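Thu 17 September. Clestov hand pair, evaluation log, cloth handling

Hands are the Clestov demo set, firmware as delivered. Loan terms came through Gomance in March and were amended twice, see the folder. Quote stands at 1,098 per month for the pair, support included, or 935 without support. Neither price covers the wrist adapters.

Wrist view used for checking finger occlusion. With the four fingers together, the back of the hand takes up most of the lower part of the view, and the thumb is the only digit that stands clear on the left. Vendor sheet says the mount leaves the contact area in sight. Not true for thin cloth: anything directly under the back of the hand has to be inferred from the head view. Ask whether a raised bracket exists.
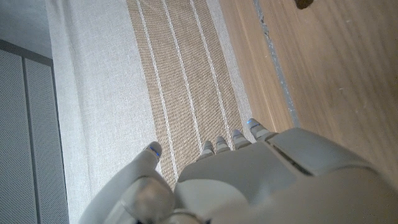
Wrist view over the rug, blue lights on at thumb tip and at the tallest finger.

Bench work was on the bandana, black with white paisley. Good fabric for us: thin, high contrast, slides easily on the wood. Routine is the Plilberg flatten-and-fold package, stock settings, grip force at 86 on their scale. The scale has no unit. Manual gives the range as 0 to 200 and leaves it there.

Package treats one hand as anchor and the other as mover. The anchor presses down on the cloth, the mover comes in low with the palm down and looks for an edge. Anchor choice is made once at the start and can't be changed mid-routine, so a bad pick means a restart. Logged as a request.

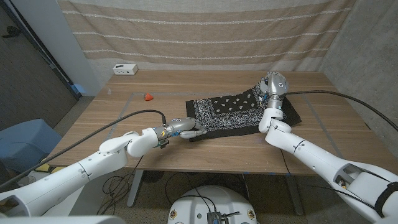
Figueroa disagrees that this is a defect. Swapping anchors halfway lets the cloth creep, Figueroa writes, and a restart costs less than a fold that has drifted off the tape.

Fair, but then the restart should be automatic. At present it needs an operator at the console, and the support tier doesn't change that.

Cables: both hands trail a black lead off the back. Slack is adequate for the middle of the table. For the far corners I want a proper guide on the forearm before we sign anything. Gomance lists one as an accessory, price on request.

Edge search is the weak part. Near edge in loose folds is the case to test next, with the anchor on the far right corner.
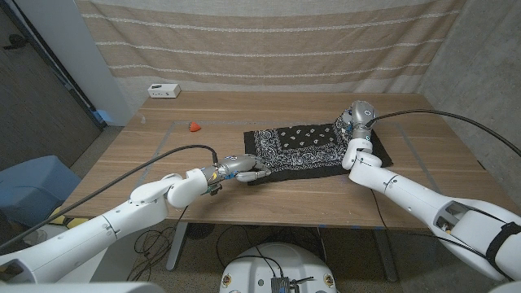 On pricing, Figueroa would take the 935 option and keep the difference for spare fingertips, given that every support ticket so far was answered with a link to the manual.

No objection from me, provided the fingertips are sold singly. Catalog shows them only as a full hand set.

Open items:
Raised bracket for wrist camera, ask Clestov
Unit for the grip scale, ask Plilberg
Forearm guide, price and lead time
Repeat with a heavier cotton at 86, then step up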